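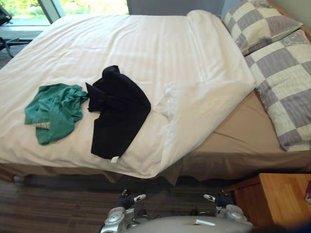
¿Qué plazo de preaviso debe respetar el inquilino que desea dejar la vivienda antes de que termine el contrato?

Treinta días, una vez transcurridos los primeros 6 meses de arrendamiento, salvo que el contrato fije un plazo mayor. La comunicación debe hacerse por escrito y con constancia de la fecha de recepción.

moderacion_arrendamientos
Se recuerda a los participantes que las respuestas de este foro tienen carácter orientativo y no sustituyen la consulta del contrato firmado.

pesus_14
Agradezco la aclaración. El piso se encuentra en la calle Dolow y lo gestiona la agencia Brenis. En la cláusula novena figura una penalización de 1.000 euros por salida anticipada, sin distinguir los meses que falten por cumplir. ¿Es exigible en su totalidad?

lindero
A mi juicio, no. La indemnización pactada debe guardar proporción con el tiempo pendiente. Si restan dos meses de un año, corresponde la parte equivalente - y conviene solicitar a la agencia el cálculo detallado antes de entregar las llaves.

archivo_sur
Discrepo de lo anterior. Una cantidad fija, aceptada por ambas partes y claramente redactada, puede sostenerse. Otra cuestión es la fianza: la agencia no debería retenerla como si fuera parte de la penalización.
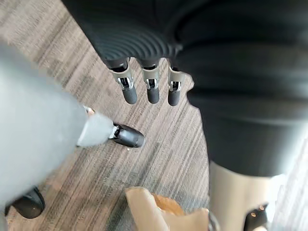

lindero: Mantengo mi criterio, aunque coincido en lo relativo a la fianza. Son conceptos distintos y deben liquidarse por separado. En mi caso, la administradora Etim pretendió descontar 2.151 euros de un depósito de 3.000 por pintura y limpieza, sin aportar factura alguna. Tras una reclamación por escrito, devolvió el importe íntegro.

pesus_14
¿Se adjuntó a la reclamación el inventario de entrada? El mío carece de la firma del propietario.

lindero
Sí, junto con el acta de entrega de llaves. La falta de firma no lo invalida por completo si fue remitido por correo electrónico y nadie formuló objeciones.

archivo_sur
Tampoco comparto esa afirmación. El silencio no siempre equivale a conformidad. Recomiendo levantar un acta de salida en presencia de la agencia, con lectura de contadores y copia para cada parte.

pesus_14
Enviaré el preaviso por burofax a comienzos de mayo y solicitaré el desglose de la cláusula novena.

moderacion_arrendamientos
El hilo permanece abierto. Las consultas sobre suministros deben dirigirse al apartado correspondiente.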